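Robotics | Research methods
Print | E-mail | 3 comments

Dalibor Lukáč trained the Trellis policy on 800 demonstrations, all recorded with hand-held grippers. An earlier set had 4,000, collected by remote control.

"The larger set was slower to gather and scored worse," he said. "Operators paused a lot, and the policy learned the pauses."

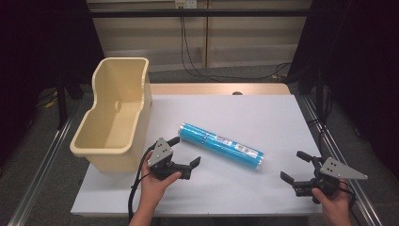
Each task was tested 50 times. Lukáč puts most of the remaining failures down to grasp angle on cylindrical items. A repeat at Desthorpe is planned for October.

Share (3)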